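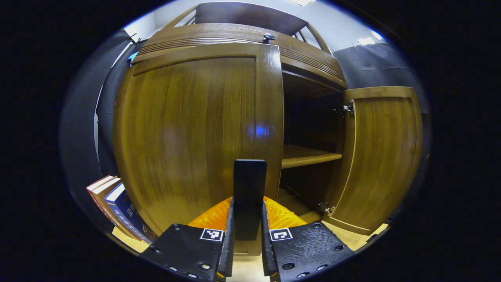 From: Darnell Oyelaran
To: Skultstead furniture list
Date: 19/03/2018
Subject: Re: Re: sagging shelf / wax or oil inside a closed cabinet

Eduard Ďurica wrote:

> I have a wooden cabinet with two doors, framed panels, curved cornice on
> top. One shelf across the middle. I want to put books in it. The man at
> Georgiev told me that the inside has to be waxed before anything goes in
> or the wood will "drink" from the paper and the covers will stick. He
> also says the shelf must be turned over every March so it does not take
> a set. He sold me a tin of the Pratier paste and wants to sell me a
> second one. Does anyone do this? The cabinet is empty for now and I would
> like to fill it before my sister visits.
>
> Also the right door swings open by itself. He says this is the humidity.

Eduard,

I'd take the tin back if you haven't opened it.

I have kept books in closed cabinets for 14 years and never waxed the inside of one. Wood does not drink from paper. What makes covers stick is a finish that hasn't cured, and the usual way to get an uncured finish is to go in there with a rag and a tin of paste and then shut the doors on it. Soft wax plus no air plus a row of heavy books leaning on each other - you can guess. I did it once to a drawer, years ago, and it smelled of solvent until the following winter. If the inside feels dry and doesn't leave anything on a white cloth, leave it alone. Vacuum it, wipe it with a barely damp rag, let it stand open for a day.

On the shelf: turning it over is not crazy, I'll give him that much. A shelf that has bowed will often come back some if you flip it. But a date on the calendar? Put a straightedge on it. If it's flat, why would you touch it? If it's bowed, flip it whenever you notice. And check first that it lifts out at all. Some of these are fixed at the ends and people go at them with a mallet.

What matters more is the span. You didn't give the width. Mine is 53 inches across with no center support, and it sags under hardbacks no matter what anybody rubs on it. I screwed a strip along the underside at the back and that was the end of it. A narrow one may never need help. Put the big heavy books on the cabinet floor and the paperbacks on the shelf, and don't stack them two deep until you've watched it for a while.

Now the door. Humidity makes a door bind. I have yet to see it make one drift open. Before you buy anything, put a level on the side of the cabinet and another across the front. My money is on the floor, or on a hinge screw that has worked loose. Open the door halfway, lift gently at the outer edge and watch the top hinge. If it moves, tighten it, and if the screw just spins, pack the hole with a sliver of wood and glue. If nothing moves, try a thin shim under the front foot on that side. I needed 2 on mine, cut from a cereal box, and they're still under there.

Somebody on here (it may have been the Mornora thread) swore by magnetic catches. They work, but they only hide a cabinet that's out of level, and the doors go on racking.

I could be wrong about Georgiev. Maybe he's seen something I haven't. But ask him what exactly happens to a book in an unwaxed cabinet, and how long it takes, and whether he has one he can show you.

Send the width and I'll look up what I used for the strip.

Darnell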